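Home Stories Club Notes Contact
Search stories Go

THE FLOWERS AT DUDA

By four in the afternoon Jade Lemieux had moved the flowers 19 times, and she loved them more with every trip! Orange by the window, pink by the window, pink anywhere (the pink won). The whole office on Suldale Street smelled of March.

"Leave them," said her brother from the desk.

"One more try," said Jade. 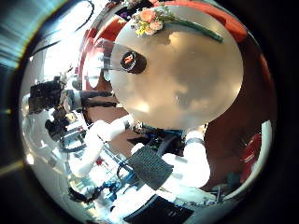
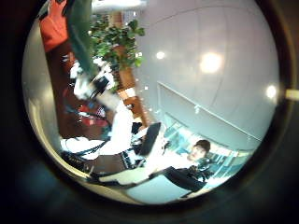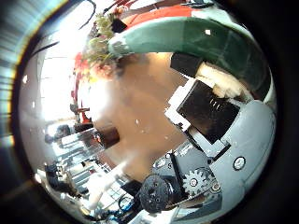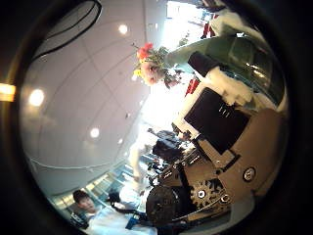 Wernirside Fiction Club

She gave them a last quarter turn and stepped back until she bumped the door. Oh, they were glorious! Her mother was coming up the stairs, all 79 of them, humming, and Jade could hardly stand still.

"Now you can look," she called.

Wernirside Fiction Club | Contact | Back to top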